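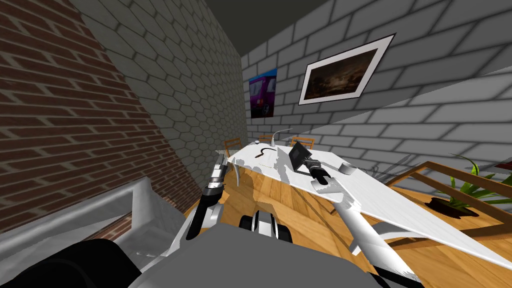
Simulated dining room, right gripper at the black object on the table

Teleoperation working group: minutes of the May meeting

Present: Lucrezia Fabbri (chair), Nicanor Cuevas, Barış Baysal, Wenceslao Rosales (minutes)
Apologies: Heriberto Ibarra

The meeting opened at 14:00. The minutes of the April meeting were agreed with one change. Under item 4, "left wrist" should read "right wrist".

1. Recording of demonstrations
Nicanor reported that the set for the Nitetmont room now stands at 494 demonstrations, all driven by remote control with both arms. The target for the next release is still to be set. Barış asked whether runs with a long pause at the start had been counted. Nicanor said they had. It was agreed to keep them and trim the pause, as long as the trimmed part has no arm movement in it.

Wenceslao asked that the operator's name be stored with every run. At present it is only in the booking sheet and has to be matched up by hand.

2. Camera view
The tilt in the view was discussed again. Lucrezia has driven the task with the walls and table leaning and finds that she pushes the hand controller in the wrong direction for the first few minutes. Barış does not notice it after a short warm-up. Nicanor would prefer to leave the view alone until the present set is finished, so that all the runs match.
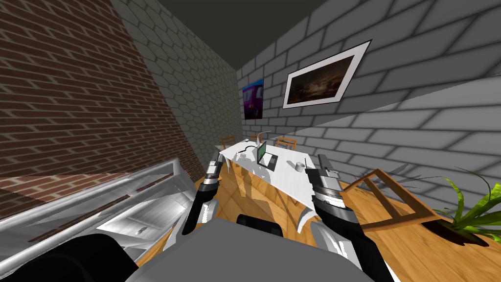

It was agreed to make no change for now. New operators will have 30 minutes of free driving before anything they do is saved. Nicanor will write this into the operator notes, which still describe the old controller and need going through in any case.

3. Objects on the table
The layout differs from run to run. Some have the laptop out and some do not. Barış said this is intended, but the list of layouts kept at Skernau is out of date and he could not find several of the ones now in use. He will send a new list.

Wenceslao raised the small hook-shaped piece. Operators do not agree on which end to take hold of. Lucrezia said either is acceptable for the demonstrations and that the written task should not name an end. Agreed.

4. Lag
Heriberto had sent a note. He measured a delay of 140 milliseconds on the link from Huerta, and operators there are closing the gripper too early. He suggests a slower top speed for the arms on that link only. Lucrezia will speak to him before anything is changed. Barış asked for two short test sessions, one at each speed, with the same operator.

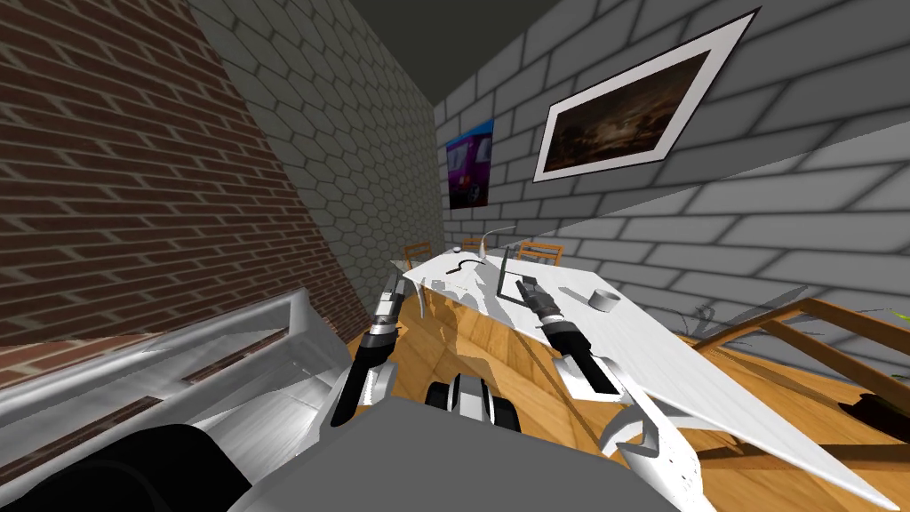

ACTIONS

Nicanor: revise the operator notes and add the free driving period.
Barış: send the new list of layouts to Skernau.
Wenceslao: add the operator's name to the saved run.
Lucrezia: speak to Heriberto about arm speed on the Huerta link.

Carried over from April: reply to Gernoreck about sharing the controller settings (Heriberto).

Any other business
None. The meeting closed at 15:10. The next meeting will be in June, with the time to be sent round by Lucrezia.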